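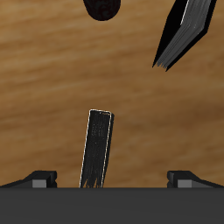 Ellgate College, Department of Building Services

Unit 4: Loft insulation and roof ventilation

Handout for the session on 10th March. Bring the Quansah worksheet, completed as far as section B.

Heat passes through a ceiling by conduction and by air leakage. Insulation deals with the first only. Gaps at hatches, pipes and light fittings must be sealed before any quilt is laid.

Worked case: a loft floor of 68 square metres, joists at regular centres. Lay the first layer between the joists and the second across them. Keep the eaves clear — a blocked eaves gap leads to condensation on the rafters.

Terms to learn: U-value, thermal bridge, vapour control layer, cross-ventilation.

Reading: Vultport Roofing Notes, page 247 onwards. The Wustano tables are needed for question 4.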